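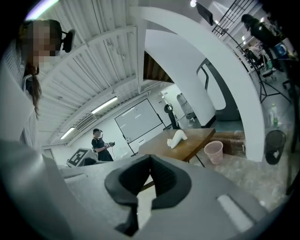
The Vumov hand-held gripper in the Devden club room, with the whiteboard and work table behind.

Vumov hand-held gripper: four weeks with a student robotics club

10 Mar 2023

The Vumov is a gripper without an arm. A student holds it, carries out a task by hand, and the onboard camera records the work for later training. Our club at Devden bought two units in January for a student project on cloth handling and has used them at every meeting over a four-week block. This review covers the hardware and the recording workflow. Training results are outside its scope.

Setup
Assembly is limited to fitting the jaws and attaching the data cable. The printed guide is adequate for the first step and poor on the second – it shows the connector from the wrong side. First-time users should expect to lose part of a session to calibration. The routine has to be repeated whenever the jaws are swapped, and the software gives no warning if it is skipped. We lost an afternoon of recordings that way.

Handling
The housing is light gray plastic and fills a good part of the lower camera view. That costs some useful image area, but the jaw stays visible at all times and students soon learn to aim by it. Balance is toward the front. Members with smaller hands switched to a two-handed hold after a few minutes, and the trigger is badly placed for that. A wrist strap would help and is not included.

The view is very wide. At table height the camera takes in the table, the ceiling and most of the room behind, so anyone walking past ends up in the recording.

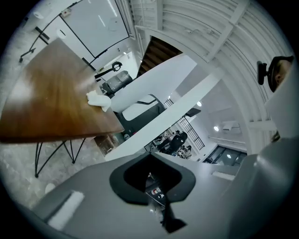 Cloth was the harder of our test objects. A flat cloth gives the jaw very little to pinch, and the usual student response is to press down on the table, which shifts the calibration slightly. We now teach a pinch from the side, at a raised fold. Rigid objects gave no trouble.

Recording
We kept 70 clips from the block. Files are named by start time only, with no field for the operator or the task, so one member has to keep a written log. The Voneo gripper we used last year had task labels in the menu and was better in this respect. It was also heavier, and its jaw wore out sooner.

Battery life was enough for a normal meeting with a break. Charging is slow.

Spare parts
Jaw pads are sold in pairs through Teixeira, the parts dealer. Delivery was prompt. The fixing screws are a different size from those on the housing, and the pads ship without them.

Verdict
Good hardware for a supervised club, held back by its software. Suitable for older students who can follow a calibration checklist. Clubs that need labeled data on the first day should look at the Voneo before ordering.

Shares: 70
Comments: 4

Guest
Does the trigger lock? Our old one did and the students liked it.

Club editor
No lock on ours. It has to be held.

Guest
Same problem with file names here. We hold up a card with the task number at the start of every clip – crude but it works.

Guest
Which size are the pad screws? The Teixeira page doesn't list them.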